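Skirna finger service kit, for two-finger grippers

Price: £13 per kit. Posted from our Purnbridge workshop.

Hello, Jocelyn McIntyre writing. I put this kit together after a September of swapping finger pads on our own arm with whatever was in the drawer, and I got very tired of hunting for the right screws! You get 2 finger pads, 6 linkage screws, a hex key that fits them, and a card of the settings I use at the bench.

Take the power off before you start. Do one finger at a time, so the other side is there to copy from, and leave the linkage screws a touch loose until both pads are on. Then close the fingers by hand and look for a gap at the tips – if they meet evenly, nip everything up and go back to the first screw for a second go.

After that I always try it on a foam block. Foam is kind to new pads and doesn't mind being squeezed too hard while you sort out the grip force. Open the fingers wide, line the block up between them, and bring the arm in slowly.
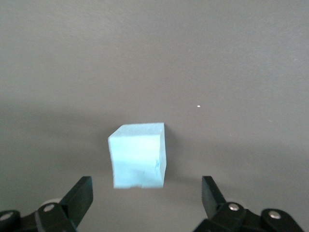
Do I need to recalibrate after changing the pads?
Run the open and close routine once from your controller, and save the new closed position if it differs from the old one.

Shuk-fan Mak, who packs the orders, can add spare screws if you leave a note at checkout (they do love to roll under benches). Orders placed on a Sunday go out the next day. The longer Plillenitz fingers need a different pad, so please check yours first.

Part number: 181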